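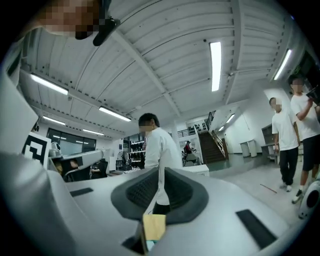 Ribbed ceiling (workshops)

A ribbed ceiling, also called a corrugated ceiling, is a ceiling made of panels with parallel raised folds, laid over or between the beams of a building. It is common in workshops, laboratories, storage halls and small factories. In many of these buildings the ceiling is simply the underside of the roof, painted or coated in a light color, with the beams and light fixtures left in view.

Construction

The folds make a thin panel stiff along its length, so it can span a wide gap without sagging. Across its width the same panel bends easily, and the supports below it therefore run at an angle to the ribs, most often a right angle. Panels overlap by one or two ribs at the sides. Steel is the usual material. Aluminum and plastic panels are used where weight or rust is a concern.

The space above the panels may hold insulation, or the insulation may be part of the panel itself. Where there is none, the ceiling tends to drip in cold weather as warm air from the room meets the metal. A felt backing reduces this.

Color

White is the standard finish for rooms where people work at benches. It sends light back down and softens the shadows between fixtures. Beams are normally painted to match. Older halls often had bare or dark red metal overhead, and repainting them was a cheap way to brighten the floor. The finish yellows slowly and collects dust in the folds, mainly on the upper faces of the beams.

History

Corrugated sheet was in use for roofs in the nineteenth century, long before it was treated as a ceiling in its own right. The workshop hall at Selmont, finished in 1933, had white ribbed panels fixed below the roof beams over a floor of 927 square meters. The Wamcombe works copied the arrangement and added a row of hangers to each beam, which let fixtures be moved without drilling. The Jenkins hanger, a bent steel clip that grips the lower edge of a beam, came out of that building and is still found in older halls of the region.

Lighting

Long tube fixtures suit this kind of ceiling. They can be fixed straight to the beams or hung below them on rods or chain. Hanging them lower puts more light on the benches but gets in the way of tall loads. Tubes are placed in rows, usually following either the ribs or the beams, and a large room needs several so that no bench is left in shadow. Fluorescent tubes were the normal choice for decades and remain in many buildings, though LED tubes of the same length are now often fitted in their place.
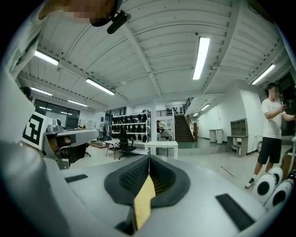

Sound

Hard panels reflect sound, and a room with a ribbed ceiling can be noisy. The folds scatter some of the higher tones but do little for the low hum of motors. Perforated panels backed with mineral wool absorb more. The Nendodico panel has holes only on the sides of each rib, leaving the flat faces solid for cleaning.

Maintenance

Panels are checked for loose screws, rust at the overlaps and stains that point to a leak. Dust is removed with a long brush or a vacuum, working along the ribs. A coated panel in a dry room generally lasts 20 years before repainting, less where there are fumes or steam.

See also

Corrugated sheet
Suspended ceiling
Tube lighting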